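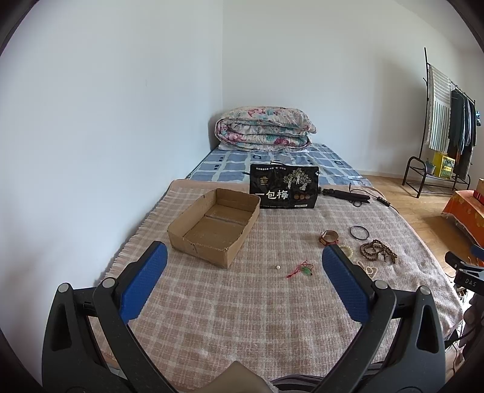 Chapter 4: Why You Can't Sleep on Sunday Night

I used to teach this chapter with a diagram of the brain and a lot of arrows. My students hated it, and so did I. So let's start with my own bad habits instead!

For most of my twenties I got up at six on workdays and slept till noon on weekends (I thought I was catching up). Then Sunday night would come and I'd lie there wide awake, furious, doing sums about how many hours I had left. My friend Siriporn Chaimongkol called it flying to another country without the vacation – and she was pretty close. Your body keeps its own clock, and that clock runs on light, meals and habit. Move everything six hours on Saturday and the clock starts to drift after you. On Monday you drag it back.

In this chapter we'll look at two things that decide when you feel sleepy. One is the clock. The other is sleep pressure, the plain tiredness that builds up the longer you stay awake. Most of the time they work together. A long nap at five in the afternoon lets the pressure out too early, and then the clock has to do the job alone.

Before you read on, keep a sleep diary for 8 days. Write down when you turned out the light, when you woke up, and any coffee after lunch. Don't try to be good! You'll need the messy numbers for the exercise on page 41, where we compare your weekdays with your weekend.

9 shares · 3 comments

Abhishek Katiyar
Did the diary with my class in April. The coffee column was embarrassing, mostly mine.

lostaletti_reader
Is the exercise on page 41 in the older printing too? Mine has a graph there.

Siriporn Chaimongkol
I stand by the vacation thing.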